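Browse > Food and drink > Beer > Festivals

Skostari

By Elin Rees, June
3 comments | 69 shares

Skostari is a small beer festival held each June in Koltow. One hall, one yard, 3 days. Started by the Ruma brewery, later run by the town. Best known for its dark rye beer, poured at 4pm by whoever won the year befor.

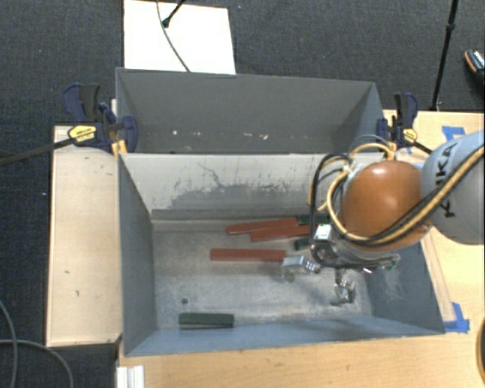 KUKA robot arm over a grey metal bin.

Attendence at the last one was about 313. Food is mostly sausage, dumplings, pickled cabbage. Song list by Sum-yee Lau, still in use.

See also: Figueroa (beer hall)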